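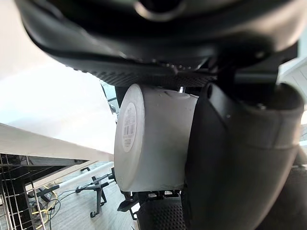 A white cylinder with a barcode label, held on its side in the gripper.

Fistlow students put their robot arm to work in the kitchen

Dinner is a long way off, but the robotics club at Fistlow College in Astetthorpe has spent most of October teaching a robot arm its way around a kitchen, and the students couldn't be happier about it.

The project is called Sivau, and it will be the club's entry in the Kanaujia Challenge, a student contest built entirely on household jobs. Teams pick up groceries, clear a sink, put dishes where they belong and handle whatever else the judges set out. Scores depend on finishing the job, and there are points for being gentle (drop a plate and you'll feel it in the total).

Club members have been meeting after classes and often staying until 9 p.m. They take turns guiding the arm through a task by hand controls, and every attempt is recorded, good or bad. The team set itself a goal of 3,370 recorded attempts before the contest. A program then learns from the recordings, and the arm gets its chance to try the same thing alone.

Those first solo tries are when the room gets loud. The arm's first unassisted grab of a round container got a cheer you could hear down the hall, and a second cheer went up when it set the thing down again without rolling it off the table. Round shapes had been giving the team fits for weeks. Squeeze too high on the curve and they shoot out of the grip like a bar of soap!

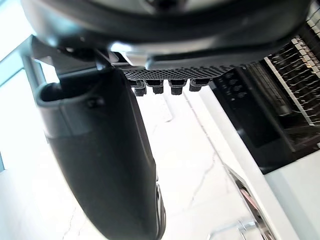
Titilayo Usman thinks the slow practice sessions have taught the club more than any lecture could. "You believe you know how to pick up an onion until you have to explain it to a motor," Usman said. "Then you go home and stare at your own hands while you make a sandwich."

The club has split into two groups for the fall. One works on grasping, which means finger pads, grip strength and the angle of approach. The other looks after the cameras and the software, and has become very good at spotting trouble in a recording before anyone else does. Members swap groups every few weeks so that everybody gets a turn at the controls.

Money has been tight but workable. A fundraiser in the student center brought in $600, and the club has spent $564 of it on cables, spare finger pads and a large supply of play food. The rest is going toward snacks for late practices, by unanimous vote.

Play vegetables have been a hit with the team. They don't spoil, they don't bruise, and they come in enough shapes to keep the arm guessing. A leek has to be picked up in a completely different way from a lemon, and a pile of mixed produce is harder again, with one piece leaning on the next. Students on the grasping team have strong opinions about which vegetable is the worst. The carrot has its enemies, but the eggplant seems to be winning.

Practice on plates and racks is now under way as well. A plate gives the gripper only a thin rim to hold, and the slots in a rack don't leave much room for error, so the team is running the arm at low speed and raising it a little at a time. 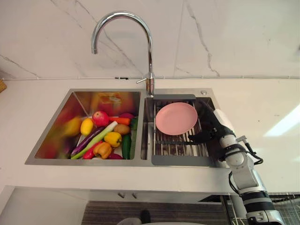
Do students need programming experience to join Sivau? None at all, and several current members had never written a line of code before they signed up. New members start at the controls and pick up the software side as they go, with help from whoever is free.

The club welcomes visitors at its afternoon practices, and students from any major can sit in before deciding whether to join. Anyone who wants to try guiding the arm should ask a member at the door and expect a short wait, as the line for the controls has been growing all month.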